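Setting Up Object Labels and Grasp Checks for a Tabletop Scene in Plendudar

Posted Jul 13, 2018

This page covers getting from a raw overhead view to a list of objects the planner can use. It assumes Plendudar is installed and the camera is already calibrated to the table. If it isn't, do the calibration first, or every pose you get will be off by the same amount and you will waste an afternoon looking for the cause somewhere else.

Step 1. Fit the table plane

Start the perception node and run the plane fit with the default settings. A matte white top usually fits on the first try. Check the residual in the log. If it is over 4 mm, run the fit again with the arm parked.

Mounting holes in the tabletop will show up as small dark blobs. The segmenter likes to call these objects. Set min_height to 2 mm and they drop out, since they have no height above the plane. Don't use an area filter for this. It will also remove small toy food.

Step 2. Crop to the work area

Draw the crop polygon along the real table edge, even where it runs at a slant in the view. A plain rectangle lets in some of the floor, and anything lying down there becomes a target the arm can't reach. Save the polygon with the scene file, not in the global config.

Step 3. Segment and label

Run the segmenter and open the label view. Go through the masks and fix these by hand:

Bowls with things in them. You want one mask for the bowl and one for each item inside. Set the parent field on the items so that moving the bowl moves them too.

Utensils resting in pots. Same idea, but the handle is often split where it crosses the rim. Merge the two pieces.

Items lying on top of an appliance. The bottle and the toaster oven need separate masks, and the bottle's support should be the oven, not the table.

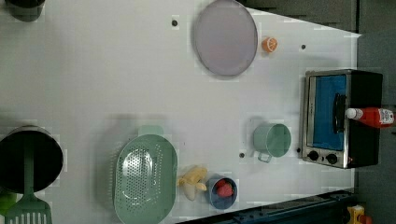
Colanders need one more setting. The holes in the base break up the depth image, so the mask comes back looking like lace. Turn on fill_holes for that object only. If you turn it on for the whole scene, the loop of a mug handle gets filled in and the grasp planner loses its best option.

Step 4. Check the grasps

Export the labels to Buvus and run the grasp sampler. Our last run gave 2080 candidates before collision checking and 394 after. A big drop like that is normal on a crowded table. What you're looking for is any object left with none.

Flat plates are the usual problem. Switch them to the rim grasp set and sample again. For objects near the crop boundary, look at the mask before you blame the sampler — a partial mask gives a bad center, and every grasp is built from it.

Step 5. Save

Save the scene under a new name. Buvus writes over the old file without asking.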